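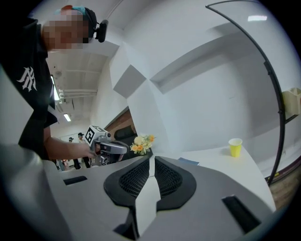 Sunday, at the big table.

So I finally got to spend a proper stretch at the table this weekend, and I have thoughts! Mostly about tables. I've been trying to work out what I want for my own place ever since Malsha Begum gave away my old one (long story, she says I agreed to it, I say I was half asleep), and a big shared room is a pretty good spot to learn what suits you.

First thing — height. If you're leaning over your work all afternoon, you feel it in your back by four o'clock. I'm going a little taller than my old one, and I don't care if the chairs look silly next to it.

Second thing is light. I do like a long fluorescent overhead, even if it makes everybody look like they need a nap. At home I've got one sad lamp from Barnine that cost me 26 dollars and lights up mainly itself.

And I've come around on white pipes running along a ceiling. I used to want all that stuff boxed in. Vasanthi Marikar got a quote of 600 for hiding hers and decided to paint them instead, and they look great.

Anyway, I'm measuring the kitchen again tomorrow before I order anything. If you have a table you love, tell me how tall it is, please!

Contact | © Sendilance | Back to top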